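briltadik README

마지막 수정: 22/02/2020

briltadik은 테이블 위 물건 집기용 파지 계획기예요. 깊이 영상이랑 컬러 영상을 받아서 파지 후보를 뽑고, 점수를 매기고, 충돌 없는 경로까지 이어 줍니다. 원래는 Meltska라는 큰 저장소 안에 있던 폴더 하나였는데, 빌드가 너무 무거워져서 제가 떼어냈어요. 그래서 아직 이름이 meltska_로 시작하는 함수가 꽤 남아 있습니다. 보이면 고쳐서 PR 주세요, 진짜 환영합니다!

설치

우분투 18.04, ROS Melodic에서만 돌려 봤어요. 워크스페이스 src에 클론하고 catkin build briltadik 하시면 됩니다. 분할 모델 가중치는 저장소에 없으니 scripts/fetch_weights.sh를 먼저 돌려 주세요. (이거 빼먹으면 노드가 에러도 없이 조용히 죽어요. 저도 여러 번 당했습니다...)

실행

roslaunch briltadik plan.launch scene:=table

설정은 config/table.yaml 한 파일에 다 모아 뒀어요. 자주 만지는 건 이 정도예요.

max_candidates: 물체당 파지 후보 수. 기본값 10
approach_steps: 접근 구간을 나누는 단계 수. 기본값 7
retry: 계획 실패 시 재시도 횟수. 기본값 4

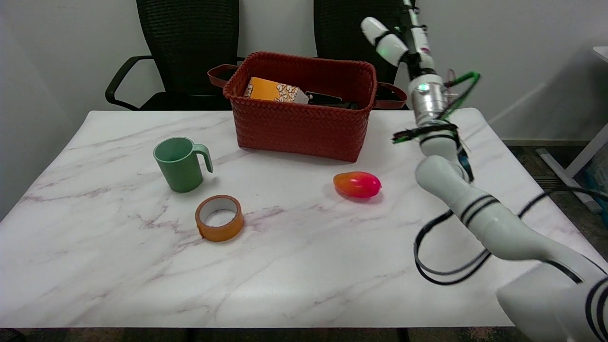
파지 후보 점수는 물체 마스크 안의 점군에서 주축을 구하고, 그 축에 수직으로 손가락을 닫는 자세부터 매깁니다. 길쭉한 물체에는 이 방식이 잘 맞아요. 망고처럼 생긴 타원형 과일이 옆으로 누워 있으면 짧은 쪽을 잡는 후보가 위로 올라오거든요. 납작하게 놓인 주황색 테이프 롤은 얘기가 좀 다른데, 가운데가 뚫려 있어서 중심점 기준으로 후보를 만들면 엉뚱한 데를 잡으러 갑니다. 그래서 고리 모양은 ring_mode를 켜서 테두리 위에서만 후보를 뽑게 했어요. 연두색 머그컵은 손잡이가 오른쪽으로 나와 있으니 handle_margin을 넉넉히 주고 몸통 쪽 후보를 쓰시는 걸 추천해요.

바구니 안에 든 물건은 아직 약합니다. 테두리에 가려서 윗부분만 보이는 물체는 마스크가 작게 나오고, 그러면 주축이 제멋대로 돌아가요. min_mask_ratio를 올리면 이상한 후보는 줄지만 아예 후보가 안 나오기도 해서, 지금은 바구니 바깥 물체부터 처리하도록 순서를 정해 놨어요.

알려진 문제

광택 있는 상판에서는 깊이값에 구멍이 생길 수 있어요. fill_holes를 켜 두세요.
팔에 묶은 케이블은 충돌 모델에 없습니다. 손목을 크게 돌리는 경로는 눈으로 꼭 확인하고 실행해 주세요.
Faulkner 시각화 도구는 버전 6 이상이어야 후보 화살표가 제대로 떠요.

할 일

4월에 Zirside 쪽 제어기 인터페이스를 붙일 생각이에요. 그 전까지 토픽 이름이 바뀔 수 있으니 launch 파일에 직접 박아 넣지 말고 remap으로 써 주세요. 질문은 이슈에 남겨 주시고, 버그라면 bag 파일도 같이 올려 주시면 정말 고맙겠습니다.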